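Workshop tips for a bin-picking cell
Mendmont Robotics Club, notes for new members

These notes cover the bench side of the picking project: the bin, the clamps, the cables and the test objects. Programming is in a separate handout. Most of the lost time in the fall term came from parts that moved when they should have stayed put, and almost none of it from code.

Fixing the bin

Clamp the bin before you calibrate, never after. Tightening a bar clamp can pull a wall inward by a couple of millimeters, and the calibration will then describe a bin that no longer exists.

Use two clamps on different sides. One clamp lets the bin pivot when a finger catches a wall. Put a strip of something soft between jaw and wall, and snug the handle by hand. Do not use a pipe for extra leverage.

Boards laid flush against the bin keep it from sliding and give you somewhere to mark its position. Pencil a line on the wood at each corner. If the bin is off the line at the start of a session, recalibrate and write it in the log.

Check the clamps again after the first 4 runs. Wood compresses under load and the handles will usually take another quarter turn.

Cables on the arm

Leave slack at every joint. Move the arm by hand through its full working range with the power off and watch the bundle the whole way. It should form an open loop at the elbow and wrist and never pull straight. If it pulls straight anywhere, add length there and repeat.

Fasten the bundle to a link, never across a joint. Snip zip tie tails flush with side cutters. A tail cut at an angle with scissors will open up the back of your hand.

Air hoses go on last. Route them on the side away from the fingers and look for kinks with the wrist at both limits. A kinked hose gives a weak grip that looks exactly like bad code, and in November two members spent an evening rewriting a grasp routine on account of one.

Floor cables should come in from one direction only. Ours come from the back. Tape down anything that crosses a walkway, and pull tape up slowly at a low angle so it leaves the adhesive behind on itself.

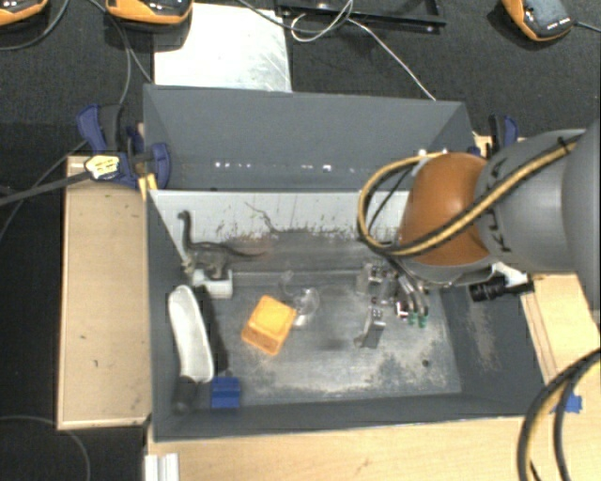 Choosing test objects

Mix shapes on purpose. A block with square faces is easy, and a team that practices on blocks alone will score well at home and badly at Dresbridge. Include something with a thin neck or tail, something long and flat, and at least one clear plastic item. Clear plastic is the hardest thing in the set for the depth camera. Keep it in anyway.

Gray objects on a gray bin floor are nearly as bad. If detection drops, change the lighting before you change the threshold — a lamp bounced off the ceiling does more than one pointed into the bin.

Wipe objects with a damp cloth and dry them before a scored session. Finger grease changes how they slip. Dish soap is fine on hard plastic. Keep solvents away from clear parts, which can craze.

Retire anything with a cracked edge. Chips end up under the next object and tilt it.

Bin floor

Scuffs are normal and can be left alone. Burrs cannot. Run a fingernail over the floor weekly, and take down anything that catches with fine paper on a flat block. Vacuum afterward, including the corners.

Keeping the log

Number every run, including the failed ones. We logged 873 attempts last season and 815 have usable notes. The rest say "didn't work" or nothing. Write down the object, where it was lying, and what the fingers did.

Tihomir Omerović keeps the master sheet and will return entries that lack a position. Use the corner names on the sheet, since "left" depends on where you were standing.

Packing up

Park the arm clear of the bin, power down, then bleed the air line. Take the objects out and put them in the Kelmendi crate. Leave the bin clamped if the same team is on the next session; otherwise loosen both clamps and hang them up with the jaws closed.

Spare finger pads are in the drawer marked Ovus. Replace them in pairs. When only 2 pairs are left, put it on the order list by the door.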